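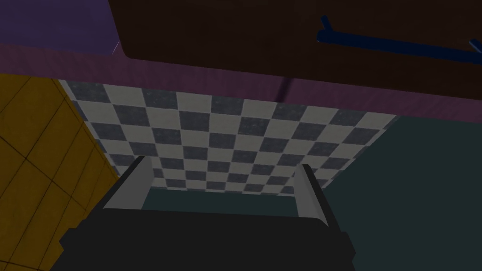
**HADHAM, July** – The kitchen at Lorkora exists only on a computer, and on open day visitors could stand at a screen and watch a robot work in it. The view comes from just behind the gripper, with its two gray fingers open toward a checkered wall and a blue bar handle on the brown panel overhead.

Lorena Medina, who runs the simulation group, said the colors are changed on purpose. One kitchen gets mustard tiles, the next gets something else, and the robot has to cope with both. Her team has built 325 versions so far and can run up to 98 of them at once.

Handles take most of the group's time. "A person just grabs one," Medina said. "We spent seven weeks on bars alone."

Yamila Jara, a teacher from Adham, asked when a real arm would get its turn. Medina said tests on real cabinets start this fall at the Nygård building – two doors first, then drawers. The tour moved on to the workshop at noon.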